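Fix the Old Computer First

Last updated: 8th September

The town library in Wakance is asking for 2,000 dollars to replace the computers in its reading room. I have a card there and I use those machines, and I think the request should be turned down for now.

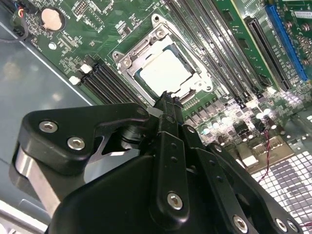 What slow usually means

When people say a desktop computer is worn out, they mostly mean it takes too long to start. The processor is rarely the problem. A processor has no moving parts and will often outlast everything around it. The trouble is more often an old hard drive, too little memory, or a fan full of dust. All of those can be dealt with by a patient person holding a screwdriver.

I did this with my own desktop last October. It was six years old and took so long to open a letter that I had started writing by hand. A new drive and a second stick of memory cost me less than a pair of decent shoes. I still use it every day, and I am typing on it now.

The library's machines do three jobs. They search the catalog, print forms, and let people read their mail. Faster hardware would do those jobs no better than repaired hardware. The repair shop on Oddsson Street quoted 547 dollars to fix all 6 of them, parts and labor included. The quote is pinned up by the front desk, and anyone can read it.

The case for buying new

There is a fair argument on the other side. Some older computers can't run current software, and a public machine without security updates should not be online. If the shop finds one like that, replace it. I would also accept that staff time has a price – a computer that fails twice a month is expensive even if the parts are cheap.

But that is a reason to check each machine, and so far the request treats them all as one pile. I would like to see the repairs done first and the money left over spent on evening hours. The reading room closes before most people with day jobs can get to it, and I hear far more complaints about that than about the computers.

Aranka Hajdu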